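Jesine: a record of our poker chips and where they are meant to go
Last touched in January
Posted by the keeper of the box, Clindadstead

What this is

Jesine is a plain list of poker chips. It covers one set, kept in Clindadstead and used for Venasex, a card game of our own making with more rules than players. The list says what each chip is worth, which channel of the tray it lives in and what is wrong with it. If you came looking for odds, strategy or anything you could win money with, I'm sorry, you have found a stocktake.

There are 89 lines in the list, one for each chip. I had hoped for a rounder number. So had the people who divided the set up for Venasex in the first place, and they are still a chip short of fairness.

The list replaces Gaete, an earlier version kept in a notebook. Gaete recorded chips by colour and left out their values, on the grounds that everybody knew them. Two households then played an entire winter at different exchange rates.

What is in the set

Chips are printed with their value in the middle and a ring of little spades round the edge. The blacks are 100s, with white printing. The whites are 5s, with black printing. The remaining colours have their own lines in the list and cause no trouble, so I won't go on about them.

Blacks and whites get most of the handling. Whites go out in heaps at the start of a game and come back in heaps at the end. Blacks tend to sit in front of one person for hours while that person pretends not to look at them.

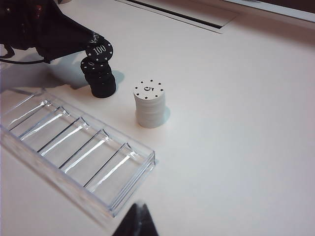 A black chip should never be swapped for anything except 20 whites. I put this in writing because 18 was once accepted late in the evening, with both parties very pleased about it, and the argument has since outlived the game.

The tray

The tray is clear plastic, with 5 channels side by side. Chips stand on edge in the channels like toast in a rack. They do not lie flat across the top, however tempting this is when you want to go home.

Being clear, the tray has one great merit: you can see from the side whether a white has got in among the blacks. It also shows every crumb. Wipe it with a damp cloth and dry it properly. The dishwasher has been suggested twice, by the same person, and the answer is in the notebook.

Whites go in the fourth channel. Blacks go in the second. I can't remember what the thinking was, but everybody's hands know it now and I am not reopening the matter. Start from the end nearest the scratch.

Putting away

1. Empty the tray completely before you begin. Topping up a half-full channel is how the odd ones get buried.
2. Stack the chips by colour on a bare bit of table, well away from drinks.
3. Square up each stack with your fingertips. Whites go straight almost by themselves. Blacks lean, and if you push them they lean the other way.
4. Read the top chip of each stack, then fan the rest with a thumb to check they match.
5. Lay the stack over on its side into its channel in one go. If you lose your nerve halfway, put it back down and split it in 2.
6. Check the floor. 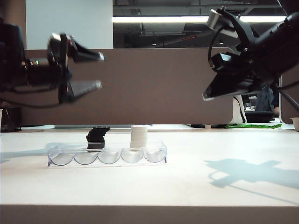 What each line of the list holds

number: a running number, given in the order I happened to pick the chips up. It has no meaning and isn't written on the chip.

colour: black, white and so on. Please don't write "off-white". It is a white chip that somebody has held while eating.

value: copied from the face. If you can't read the face, leave it blank and tell me. Don't work it out from the colour, or we are back to Gaete.

channel: where it should be, which may differ from where it is.

state: good, worn, chipped or sticky. I do know that "chipped" is an unfortunate word in a list of chips. I tried "nicked" for a month and people assumed theft.

Known faults

The state column is one person's opinion, mine, formed in one sitting at the kitchen table. My standards slipped as the evening went on, so a "good" near the bottom of the list may be a "worn" by the standards of the top.

Running numbers can't be matched back to chips with any confidence. Two clean white 5s are the same chip as far as anybody can tell, and the list treats them as separate beings purely out of politeness.

Nothing is recorded about weight. I tried the kitchen scales, which believe that a single chip doesn't exist.

Using and changing it

Copy the list if it is any help with your own set. If you change ours, say what you changed and why in the notes at the bottom of the file. A lost chip keeps its line and has "missing" put in the state column. Please don't delete it, as they do come back, generally in coat pockets.

Buttons, foreign coins and chips from other sets don't belong in the list. There is a jam jar for those.

Still to do: a lid for the tray, and a decision on the sticky ones.

3 comments

We keep ours in an old biscuit tin and shake it to see if it sounds full. Your way is probably better, but it does seem a lot of work for a Venasex evening.

Regarding step 5, do you wet your fingers? I find the whites behave but I drop the blacks every time.
Reply from the keeper: Dry fingers, please. See "sticky".

I would like it noted that 18 was a fair price at that hour.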